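Robotics Reference > Simulation > Software kits

Harkow Kitchen Kit

Last revised 15 December 2019, by the Stuten editorial desk

The Harkow Kitchen Kit is a simulation package for two-armed robots, sold by Bronusden. It provides furnished kitchens in which control software can be tried out before it is run on a real machine. The first version was released in November with 10 room layouts and 259 household objects.
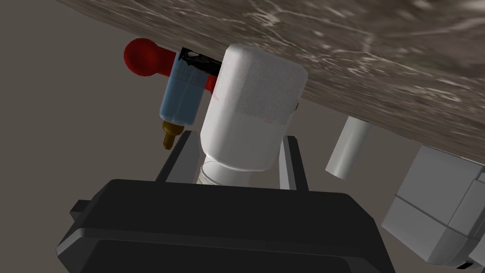
Each arm has a parallel gripper with two fingers. Wrist views are supplied for both arms and can be recorded together with a wider view from the robot's body.

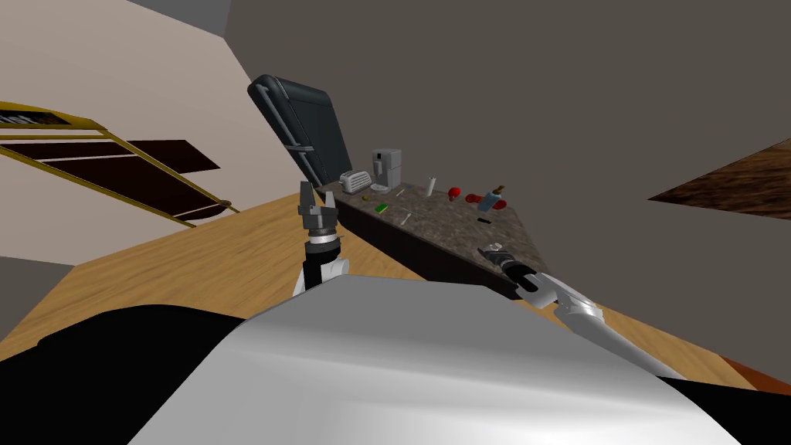
Simulated kitchen with both arms, seen from the robot's body.

Objects range from food to bottles and small appliances. Buyers may add their own models, though shapes with thin parts usually need to be simplified first. 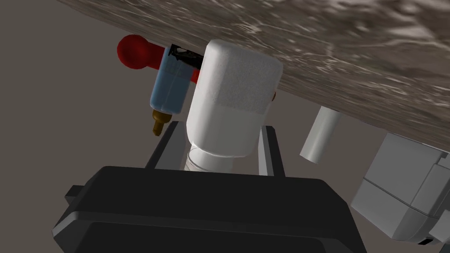
A single licence covers 111 ready-made tasks. Buschmann, which resells the kit, offers set-up help as a separate service. The printed manual is sold separately, and the object list is kept online.
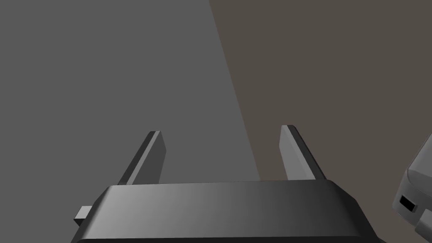
Gripper with its fingers apart and nothing between them.

Related articles
Bronusden
Parallel gripper
Wrist camera

Home | Contents | Index | Back to top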